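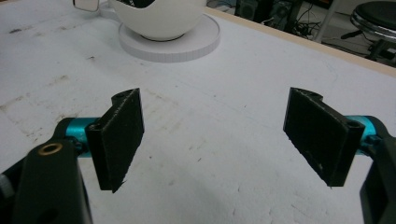
Mirjam Segers wrote in to say that she had scrubbed her white table with three different cleaners and the gray marks were still there, and was it time to paint the thing or put a cloth over it. She wanted to know what the rest of us do with a white top that gets used every day.

Most white tops will come up a good deal better than their owners expect. The trouble is that several kinds of marks look alike from a chair, and each one wants something different. Before you buy another bottle, get down low with a lamp or stand so the window light comes across the surface, and work out what you have.

Telling the marks apart

Run a fingernail over the mark. If it catches, you have a scratch or a dent, and dirt may be sitting in it. If the nail slides over and the mark looks gray or silvery, it is most likely a rub mark left by metal or dark rubber. If it feels slightly tacky, it is grease with dust in it. Small dark specks can be crumbs baked on under a hot dish, ink, or chips that go through to whatever is below the white. Put a drop of water on a speck and wait a minute. Food will soften. A chip stays just as it was.

Streaks are usually old cleaner. Spray left to dry on a white top makes a film, and the film holds the next day's dirt. People then spray more. I did this for over a year on the table in our back kitchen before my sister-in-law asked why I never rinsed.

The everyday wash

Clear the table completely. Moving one bowl from side to side while you wipe leaves a ring where it stood, and you end up doing the middle twice.

Fill a basin with warm water and a small squirt of dish soap. Wring the cloth out well and wash from the far side toward you. Change the water when it goes cloudy. Then go over the whole top again with plain water and a clean cloth, and dry it with a towel. The rinse and the towel do most of the work on streaks.

If the top has a wooden edge, keep the wet cloth off the joint between the white and the wood. Water gets into that seam and swells it, and once it has swelled it doesn't go back. Wipe the wood separately with a cloth that is only just damp, along the grain, and dry it right away.

Gray rub marks

For these I use baking soda and water mixed to a paste about as thick as toothpaste. Put it on with a soft cloth, rub lightly in small circles, and stop as soon as the gray has gone. Rinse twice. Baking soda leaves its own white haze if you are in a hurry.

A melamine sponge works faster. It is also a very fine sandpaper, so use it wet, press lightly, and try it first near a corner. On a glossy top it will leave a dull patch if you keep going. On a painted table it can take the paint off with the mark.

A plain pencil eraser, the white kind, is good on single short scuffs. Frans Groen uses nothing else on his workbench and it looks better than my table does.

Grease and tacky spots

Dish soap straight on the spot, left for 5 minutes, then wiped off with a warm cloth. Do it again if you need to. Rubbing alcohol on a cotton pad takes care of ink and the gum left by tape, but don't use it on varnish, shellac or paint you aren't sure about.

Stuck food

Lay a warm, wet folded cloth over it and leave it alone while you do something else. Then lift it with an old plastic card held nearly flat. Don't use a knife, not even a butter knife. Metal is how a lot of the gray got there to begin with.

What not to use

Steel wool, scouring powder and the green side of the sponge all take the shine off, and a top with no shine picks up dirt twice as fast. Bleach whitens a tea stain but will yellow some plastics, and never mix it with anything, vinegar and ammonia least of all. Furniture polish makes a white top slippery and gives it a film you will then have to wash off.

Keeping it cleaner

The unglazed ring on the bottom of a bowl or plate is rough, and it grinds in whatever grit is under it. Set bowls down on something -- a flat round mat, a saucer, a cork disk -- and pick them up to move them. Wipe the underside of the mat too. I forget mine for weeks.

Stick felt pads under anything that lives on the table and gets pushed around, such as a lamp or a radio. Check them now and then, because a pad with sand in it is worse than no pad. Tools with metal jaws or bare metal feet should go on a folded towel or an old tray. If you do repairs at the table, a cutting mat or a piece of cardboard will save you the whole next section.

When it won't come off

Some marks are wear. The surface is scratched through or the gloss has gone, and no cleaner will put it back. A paint repair pen for appliances will cover small dark chips. Clean the chip, let it dry overnight, dab on 2 thin coats, and leave it for a day before you set anything on it. White comes in many shades, so try it on the underside first.

For a large dull area you can sand and repaint, or turn the top over if it lifts off and the other face is sound. Mirjam could also go with the cloth. Mine has had one on it every December for 14 years, and it covers a lot.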